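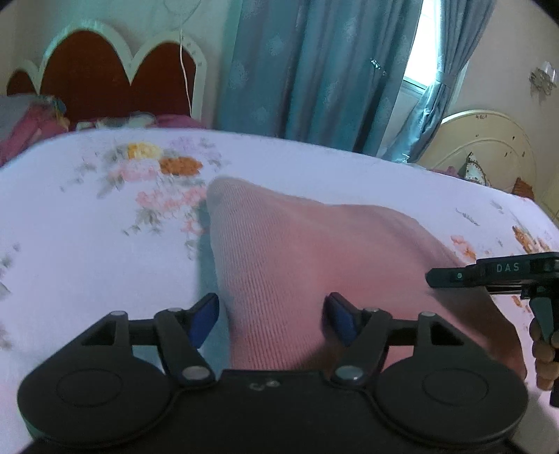

DANGATE, 16 Feb 2022

I went to the Bokitz open day expecting to look at robots and came home with the best sweater-folding tips I've picked up in years! The demonstration was on household work, and Ekene Nnaji was folding knitwear with a pair of hand-held grippers, the kind you work yourself so that a robot can learn the job from your movements later on. A pink ribbed knit on a white flowered bedspread, two blue finger pads, and me standing there for far too long while everybody else went off to the coffee.

What got me is how much you learn about folding when your fingers are taken away. You can't pat and fuss. You pinch, you lift, you lay down, and if you pinched in the wrong place the whole sweater tells on you. So, the tips, as I scribbled them down (most of them tried on my own drawer since):

Fold on the bed. A table is fine for shirts, but knits like a surface with a little grip and some give. Pull the bedspread smooth first or its wrinkles will push up through the sleeves.

Lay the sweater face down and follow the ribs. If the ribbing runs straight, the sweater is straight, so never mind the side seams. I'd been lining up seams for most of my adult life.

Pick up two layers or one, but decide before you pinch. Ekene said this is where beginners go wrong with the grippers, and I do it by hand all the time, grabbing the front and leaving the back behind.

Lift higher than you think you need to. Dragging a knit sideways stretches the hem. Up, over, down, let go.

Sleeves go in flat, across the back, with the cuffs pointing at the hem. Then fold in thirds for a deep drawer, in half for a shelf.

Don't press the pile down! Kuo-hua Hsieh, who was answering questions at the next table, told me to leave air in it and I'd have fewer creases in December when the heavy ones come out.

I got to try the grippers too. My first sweater took seven minutes and looked like a dropped napkin. The second was better, and I was absurdly proud of it.

If you try one thing, make it the ribs. Socks are a separate subject and I have pages of notes on those, which I'll type up next.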